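Open day at Ondton

Ondton opened its doors in December, and I went because we're thinking of getting our pump controllers repaired locally. Parking is behind the Varma tile warehouse. I got there just after 9 and joined a group of 38.

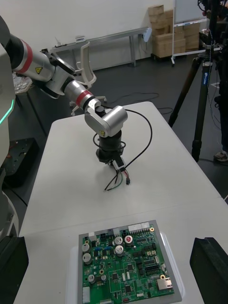 Repairs were what I'd come to ask about. Ondton takes jobs from outside customers, with a minimum of six units. Cables are quoted separately, and even a short bundle of black, green and red wires with a tiny plug on the end goes on its own line.

The talk on pricing ran to over 2 hours with questions. Freight from Trivum is extra.
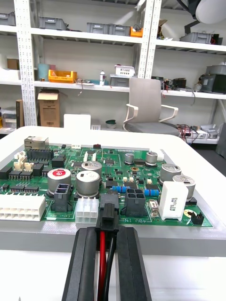 Green circuit board on its base plate, white table.

Lunch was sausage rolls and a decent coffee. I asked at the table about turnaround. 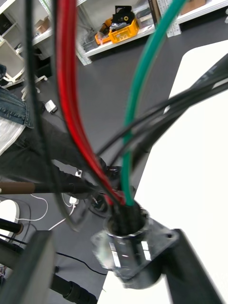 A visitor from Zolter told me theirs had taken three weeks, and that it pays to label every unit before sending it in.

The afternoon covered warranty forms and storage.

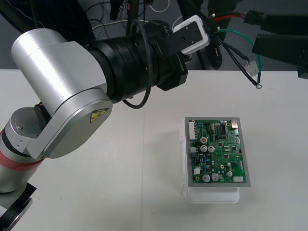 Forms can be lodged by email, and the storage fee starts once a repair is finished. We left at 3.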